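Illby Petal Mat review: a lot of fuss for a flat flower

Posted Wednesday, November 20, 2024

Price paid: £7
Size: 30 cm across, according to the label
Bought: May

I don't think most surfaces need a second, smaller surface put on top of them. I should say that at the start so you know who you're dealing with. I grew up in a house where every lamp stood on a mat and every mat stood on a cloth, and I left it with strong feelings about both. So when I tell you I bought a scalloped mat in the shape of a flower for £7, you can take it that I wanted to know whether the claims on the packet had anything to them.

The claims, since you ask, are that the Illby Petal Mat "gathers your everyday bits" and "protects what matters". It's a flat flower with rounded petals all the way round. It comes in one size and a couple of pale shades. There are no feet and no raised edge, and there's nothing on the underside that I would call grip. The packet suggests it for a dressing table, a bedside, a tray or "wherever life collects", and I've had one in the bedroom since May, where life certainly does collect.

I put it first on the round table by the end of the bed. That table has a cloth-like top in a lavender sort of grey, and it takes whatever I happen to be carrying when I come upstairs. If any piece of furniture was going to be improved by a gathering mat, I thought, it would be that one.

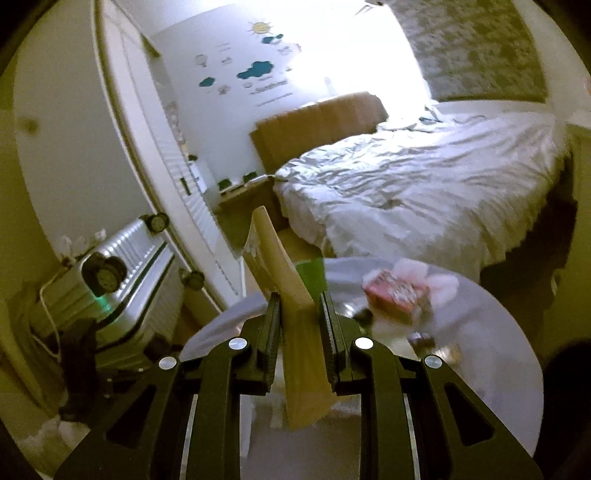
Gathering is a big word for what a flat shape does. A dish gathers, and so does a basket, for the simple reason that they have sides. A mat only suggests. Look at how it behaves with one decent-sized thing on it: the red box takes up most of the space at an angle and you're left with a few petals poking out round the far side and the right, while the small stuff (something dark, something gold and crinkly) sits out on the table where it would have sat anyway. I've found this again and again. Once anything bigger than a mug goes on, you lose the middle, and the petals are too narrow to be much use on their own. A plain circle of the same width would give you more room to put things down. It would also look like a plain circle, and I accept that the people who buy this aren't after one.

The protecting I can be fairer about. I stood mugs on mine for months on the table and the surface under it is fine, although I have to add that the surface next to it is also fine, and that side has had plenty of mugs too. I can't give Illby credit for saving a table that didn't seem to need it. If you have bare polished wood you may get more from it than I did.

Sliding is the real complaint. On the table it moves whenever you drag something off it, so you end up picking things straight up with some care or straightening the mat afterwards. I straightened mine every day for the first week and then stopped. A scalloped edge also makes a poor job of looking straight in the first place. Turn it slightly and you can't tell, which I suppose is a point in its favour.

Cleaning is easy. The label says wipe only and I have wiped only. Tea came off, face powder came off, and a ring of something sticky came off on the second go. After 3 months the petals had begun to lift a little at the tips, and an afternoon under a pile of books put that right. They have lifted again since. I weighed them down with books a second time and I expect to be doing it for as long as I own the thing.

Where I've had more use out of it is the bed, to my mild annoyance. I have a habit of laying things out on the bedspread before I go away or when I'm sorting a drawer, and the mat has ended up as the spot where food and pots go so they don't sit directly on the bedding.

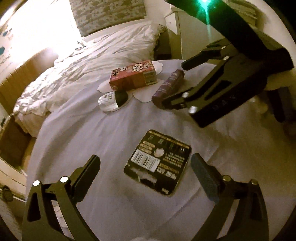 Bedding is a much better partner for it than a tabletop. The bedspread holds it still in a way the table never did, and you can park something awkward on it without much worry. The red box stood up on its long side there, cartoon face outwards, with the little black-topped pot lying in front of it, and the mat was under the pair of them. Everything else still went wherever it liked. The purple aerosol and the flat black packet with the gold lettering are straight on the bedspread, and the duvet is heaped up behind as usual. So I wouldn't say it has organised anything. It has given two items an address. For me that is worth something when I'm packing, as the things on the mat are the things that mustn't go in with the clothes.

It does nothing for a full cup on a mattress, by the way. The packet has a drawing of a teacup on it and I think that drawing is optimistic. Get a tray.

I looked at a few other options before and after. The Skellow round mat is thicker, stays where it's put and is as dull as a beer mat. If you only care about marks on a table, buy that and stop reading. Akpan do a shallow dish with a turned-up rim, and it does all the gathering that Illby talks about, but it's useless for anything box-shaped and it tips if you lean on one side. I also tried a Vostden tray from another room. It was the best of the lot at every job, and far too big for the table, so it went back.

On price, £7 isn't much, and I'd have no quarrel with it if the packet said "a nice-looking mat". There are shops asking more for less. But I've seen it sold in bundles with the idea that you need one for each surface in a room, and I would resist that. One is enough to find out whether you're a mat person. I'm still not, though mine has moved to the bed side of the room for good and I haven't given it away.

Good: looks pleasant, wipes clean, useful on bedding.
Bad: slides on a table, petals waste space, tips curl.
Would I buy it again: no, but I might not refuse one.

Score: 3 out of 5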